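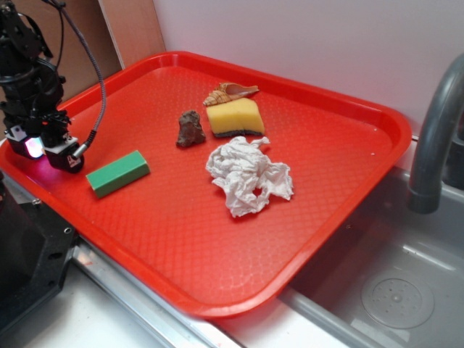 Posted by Barry Kettle, 7 Feb 2020

Picking order when the shell leans on the sponge

Hello all, and thanks in advance for reading. I have a small arm over a red tray on the counter, and I'm running the Tindall planner with the stock grasp scorer. The green block and the rock are easy for it. My trouble is the seashell. It rests right up against the yellow sponge, and the segmenter keeps handing me one big blob for the pair, so the planner wants a grasp center somewhere in the middle of both. I'm feeding it point clouds cropped to the tray, with the minimum cluster size at 800. The crumpled paper towel comes through fine, oddly enough. Do I fix this in perception or in the planner?

Same corner of the tray with the duck added, and the shell and sponge still come out merged:

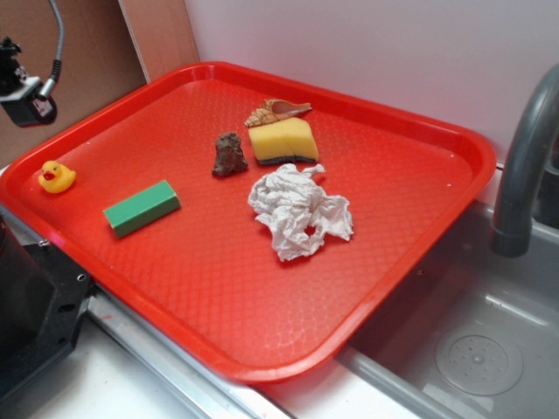

Vesna Omerović

Oh, I know this one well, and I feel for you! Fix it in perception first. Distance clustering will nearly always join two things that touch, so split on color as well — a tan and brown shell against yellow foam is a gift. Run the color split inside each cluster, then drop your minimum size to 700 or the shell may vanish once it's on its own. After that, give the planner a simple "resting on" check: if one cluster's lowest points sit above its neighbor's edge, pick the upper one first. I'd also lower the closing force for the sponge, as foam squeezes down and the width reading will tell you very little. And do save your clouds before you change anything, so you can replay the same ones afterward.

bradetti_fan

Just pick the block and the rock first and rescan. Worked for me. Might not help with the shell though.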